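# Equipment planning for cutlery-sorting robots

**Equipment planning** for a cutlery-sorting robot is the business of deciding what to buy, in what order, and how much to hold back. It is a surprisingly lively subject — a small kitchen item can shape a whole budget! The best-known approach is the Ollorbridge plan, first used at the Trudholm catering works and later taken up at Adgate.

## Costs

The arm is usually the largest single purchase, and new buyers tend to stop there. The Ollorbridge plan splits spending into 3 pots: the arm, the gripper and its spare fingers, and the table with everything on it. Trudholm set aside £2,000 for the second pot and £669 for the third, with bins, trays, cloths and a good mixed stock of cutlery all coming out of the smaller sum.
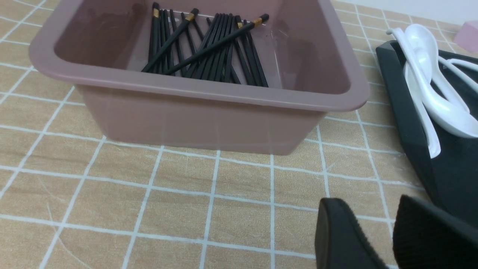

Finger pads deserve a generous share. Slim, straight items such as chopsticks ask for a close, even pinch, while spoons nest together and need a finger that can slip under a curved handle. Soft pads suit both jobs well, and Adgate orders them in pairs.

## Timing

Adgate placed its orders in July, table goods first, so that layouts could be tried by hand before the arm came. The Mbeki checklist, a wonderfully thorough companion to the plan, runs to 314 lines and covers delivery, floor space, power and spares.

## See also

- Gripper selection
- Spare parts budgeting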